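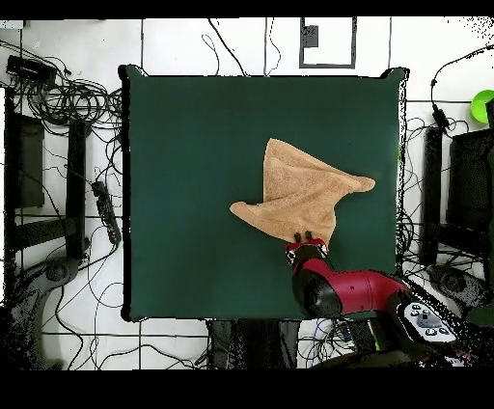

Figure 1. The tan towel on the green table, gathered toward a point at its lower edge.

Folding a Towel into a Triangle: What I Learned in One Term
Project report, Household Textiles elective
Partner: Naomi Mwakalinga. Instructor: Chibuzor Olatunji

1. How I picked this

I wanted to do something about laundry because I do a lot of it, and my first idea (comparing detergents) was already taken by two other groups. Then in January my aunt sent me a picture of the bathroom at a guesthouse in Skernstead, with the towels folded into fat triangles on the shelf, and I thought, I can do that! I could not do that. My first try looked like a sandwich somebody had sat on. So that became the project – how do you fold a plain terry towel into a layered triangle that stays put, and why does terry make it so hard?

2. Materials

The towel is a tan one from a store called Dusum. It weighs 400 grams on my kitchen scale and has been washed plenty of times, so it's past the stage where new towels feel slippery. For comparison I had a thin cotton dish towel (brand name Ledow) and a fluffy bath towel from Lema that I got as a gift and never liked much.

The table is square with a dark green top and a thin black border. I was happy with the color, as it turned out to matter more than I expected. Tan on green is really easy to read. When I practiced at home on my beige bedspread I kept losing track of where the corners were.

3. The fold

I tried a bunch of ways and ended up with one I'll call the corner fold. Lay the towel flat and smooth it from the middle out. Bring one long edge over to the other so you have a strip. Take a bottom corner and bring it up to the opposite edge, which gives you a point. Then keep flipping the point up the strip, like folding a paper football, and tuck the tail into the last pocket.

On paper that's four sentences. With an actual towel the strip wants to twist, and once it twists, every fold after that is crooked. Look at Figure 1 again: there's a broad lobe at the top, a flap pointing off to the right and a little corner sticking out on the left. I know that shape very well by now. You can squint and call it a triangle, but the sides don't agree with each other, and the layers aren't lying on top of each other the way they need to.

Naomi's advice was to stop pulling on it. Terry has loops on both sides and the loops grab each other, so if you drag one layer across another, the bottom one comes along for the ride. Lift, move, set down. It felt slow and kind of fussy, but my folds got better the same afternoon. 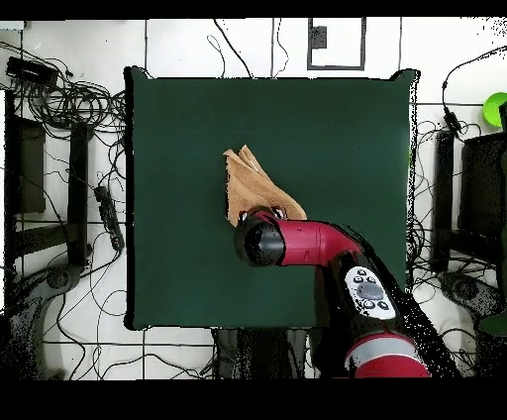

Figure 2. A layered triangle shape, with the folded edges showing as lighter stripes.

I like using those lighter stripes as a guide. Each one is a folded edge, and if they run in the same direction the layers are probably okay underneath. If one wanders off, open the towel back to that layer and fix it there. I wasted a lot of time patting the top layer flat and hoping (Mr. Olatunji calls this "ironing with your feelings").

4. Practice runs

I folded towels 40 times in all and wrote down how each one went. I counted a fold as good if I could pick it up, set it down again and still have three clear points. The dish towel was the easy one and came out well almost from the start. The Dusum towel was bad for a long stretch and then pretty decent. The Lema towel never really worked for me. It's so thick that the last tuck pops back out, and I gave up after 5 tries.

My slowest fold was longer than I want to admit, mostly because I kept starting over at the strip. Starting over is worth it, though. I never once saved a fold that had a crooked strip.

5. Things I'd change

I should have measured the towels before and after washing. Naomi thinks mine has shrunk more in one direction, which would explain why the last flap comes up short. I also want to try a light mist of water on the loops, like some people do with shirts.

And I'd like to try hand towels next. They're what my aunt's guesthouse had on the lower shelf, and the triangles were smaller and much neater than any of mine.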